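Udside PB-2 Layout Review Package

The PB-2 package covers design review and layout of two-layer and four-layer printed circuit boards for low-voltage control equipment. Work starts from a schematic, a netlist or a marked-up prototype board. Udside returns a routed layout, fabrication files and a written list of open points. 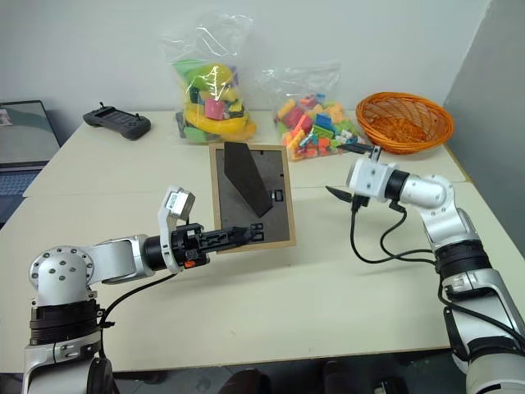
Scope of review

- Return paths and plane splits under fast signals
- Bypass capacitor value and placement
- Trace width against load current
- Connector pinout and keying
- Test point access from one side of the board

Design limits

Board outline is limited to 90 mm on the short side. Designs may contain up to 2,000 pads. Larger boards are quoted under the Fadov package, which uses the same file formats. Controlled-impedance pairs are accepted if the stackup is supplied with the order.

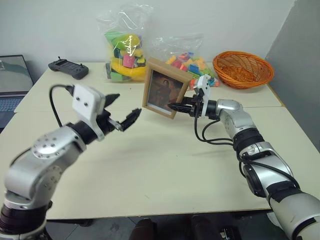 Ordering

Specify the order code PB-2 and the layer count. Each order includes 2 revision rounds. Component libraries are delivered in the Srithong format unless another is requested. Bare boards can be added in multiples of 10. Assembly is not included.

Udside Circuit Services | Contact | Terms of sale | © Udside | Back to top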